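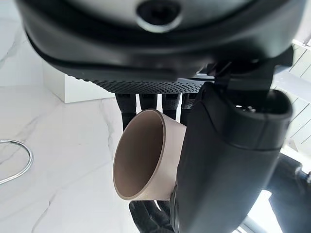

January, bench notes, kitchen cell

Came in early to go over the hands before Skarphéðinn needed the robot for the dishwasher runs. Left hand has 2,956 grasp cycles on it since the last strip-down, right hand has 3,308, so the right one got most of my attention. I'd been putting it off, mostly because I hate the little screws at the knuckle end caps (the Gajewski driver is still the only one that fits them without chewing the heads - please put it back in the red drawer!).

What I did on the right hand:

- blew out the mesh on the underside of the housing, lots of carpet fluff in there again
- checked every end cap screw for play and snugged up one of them
- wiped the glove fingertips with the Vutier cleaner and let them dry before the first grasp
- reran the finger zeroing from the Hokard menu, twice, as the first pass threw a thumb offset I didn't believe

Second pass came out fine and I saved it as the new default. The old one is still in the folder if anybody wants to compare.

Then thin stuff. The cup grasp has been okay for weeks and I'm not touching those gains, but flat things are another story, because the fingers close at slightly different moments and the object yaws before the last one arrives. Ksawery had suggested dropping the closing speed and letting the thumb side come in first, so I tried it with the flat white blade over the dish rack.

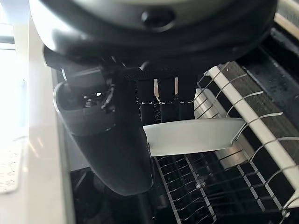

I like it better with the slower close. It costs us a bit of time per grasp and Skarphéðinn will grumble about that, but I'd take a slow close over picking things out of the bottom of the dishwasher all afternoon. I left the force limit at 99 on the Flallitz controller page, same as before. Please don't change speed and force on the same day, we did that in the fall and then had no idea which one had helped.

One thing to watch is how low the wrist comes near the wire tines. The clearance in the planner is set for the old fingertips and the new gloves are thicker, so I've got a note to redo the collision shapes. Until then, approach from above and keep a hand near the stop button.

After lunch we went on to the pull-out rack under the counter. It's an awkward reach, down low with the legs close by, and the right elbow cable gets tight if the shoulder rolls too far. I rerouted it with more slack at the elbow and went through the whole range by hand with the motors off. No snagging that I could feel. 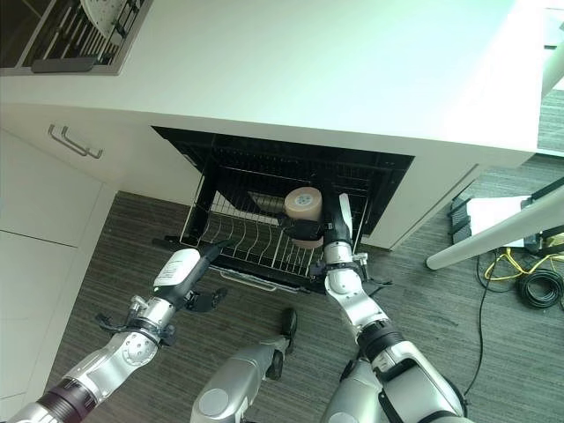 Right hand on the tape roll in the pull-out rack.

Still to do: tidy the cables on the floor by the stand, order glove tips (two sets), redo the collision shapes. Ksawery wants the left hand stripped at 3,308 as well so the two can be compared fairly, and that's fine by me. Log from this morning is saved under run 2,746, with the old zeroing file next to it.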